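Can a machine set the table and mind the stove? The household program lead at Zikmont has spent much of the past year on that question. The work is done on a play kitchen, with small pots, a woven placemat and a plate laid between two orange-handled utensils.

"People ask whether it can cook dinner," the program lead said. "It cannot. We ask whether it can move a piece of food from one place to another, and do so again when the food has shifted."
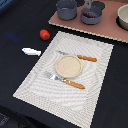 Where the difficulty lies

The program lists 18 chores, of which two are considered ready for trial in homes. Both involve clearing items from a flat surface. Anything that calls for reaching into a pot remains at the bench stage.

"A rim is a serious obstacle," the program lead said. "A child of four goes over it without thinking."

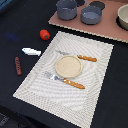
Toy food on the tabletop beside the placemat, with the pots on the board behind.

Asked about claims made elsewhere in the industry, the program lead was cautious. A short demonstration shows what a machine did once - a household needs to know what it will do every evening. Zikmont therefore
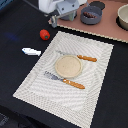 repeats each chore 123 times before reporting a result, and reports the failures with it.

The shop floor may come first. Trendo, a partner in the program, expects to try simple bin sorting within around 12 months.

"A shelf stays where it is put," the program lead said. "Kitchens are less orderly."

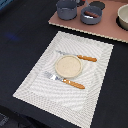

PISTAU, October - Zikmont will open its bench sessions to local households this month. Visitors may bring questions about their own chores.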